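3.2 示教数据采集

任务设置沿用 Gonderar 的分拣流程，操作员通过遥操作把物体放进指定的箱子，机械臂跟随主手运动。每条示教从箱子为空的状态开始，到夹爪松开并退回初始位为止。

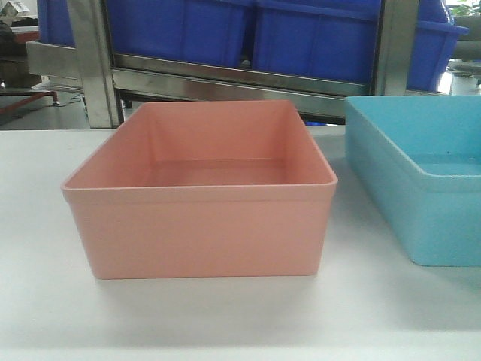
图4 工作区，固定视角。粉色箱与浅蓝色箱置于白色桌面，后方为不锈钢架及蓝色周转箱。

采集分两轮。第一轮用手把手拖动（kinesthetic），共416条。问题比较明显：操作员的手臂经常挡住相机，箱口附近遮挡最重，部分轨迹没法用。第二轮改成遥操作，主手为 Skalo，共600条，剔除超时和掉落之后剩476条。下文实验如无说明，都只用这476条。

操作员4人，其中两人之前没有碰过主手，先练习，练习数据不计入。指令以颜色给出，“放粉色”或“放蓝色”，顺序随机。箱子位置每轮会挪动一点，幅度不大，主要是防止策略直接背坐标。后方架子不动，当作背景处理，没有做遮罩。

时间同步这块踩过坑。最初关节角和图像各记各的时间戳，回放时夹爪闭合总比画面早，后来统一走 Sutgate 的时钟，重新对齐。第一轮的数据也补对了一遍，但效果不如第二轮，原因还没完全查清，可能跟拖动时的力矩补偿有关。

标注方面：每条轨迹切成接近、抓取、搬运、释放几段，切分点先按夹爪开合自动给出，再由人工检查。Grímur Eskildsen 负责复核，分歧大的直接丢掉，不做平均。搬运段里操作员常有停顿，遥操作时尤其多（看不准箱沿高度，会在箱口上方悬一下再放）。这些停顿我们保留了，没有裁。裁掉之后训练出来的策略下放偏快，容易磕到箱沿，见4.3节。

动作表示用末端位姿增量，夹爪单独一维。图像只用固定相机一路，腕部相机的数据有录，本文暂不使用。基线为 Dixit，超参数按默认值，没有在的调。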